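Phone says full bars but the weather app is always hours behind

Posted by Kelly Whiteley

Hi all, I'm hoping someone can tell me what I'm doing wrong. My phone shows full Wi-Fi in every room, but half my apps show me old stuff. This morning the weather app had last night's numbers, and the bus times were for buses that had already gone. If I pull down to refresh, it all updates right away. I have the Zultley router that came with our plan and I've restarted it more than once. Speed test says 282 down, which seems fine to me. Do I need a better router? My brother-in-law says yes, but he says that about everything.

Araceli Ponce

Don't buy anything yet! I went through this in July and it was the phone the whole time. Mine had battery saver switched on, so apps weren't allowed to check for anything in the background - they only woke up when I opened them. Go into your settings, find the battery page, and see if saver mode is on. Then look at the weather app by itself, there should be a switch for background data or background refresh. Mine was off and I have no memory of touching it.

If it's still stale after that, look at how often the app is set to update. My old one went every six hours unless you changed it (six hours! for weather!). Bus apps are a bit different, some of them just keep the last page you looked at until you refresh.

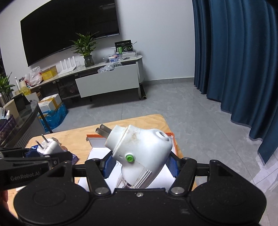
The other thing I'd try is turning Wi-Fi off for an afternoon and running on mobile data. If everything stays current, then okay, maybe it's the router after all and your brother-in-law gets to be smug. I'd still call your provider before spending money, they can usually check the line from their end while you wait.

Isauro Mendoza

get a new router, mine was 53 bucks and no problems since

Kelly Whiteley

Battery saver was on!! Turned it off and the weather has been right since lunch. Bus app is still showing me the 7:40 from this morning so I'll poke at that one tonight. Thank you Araceli!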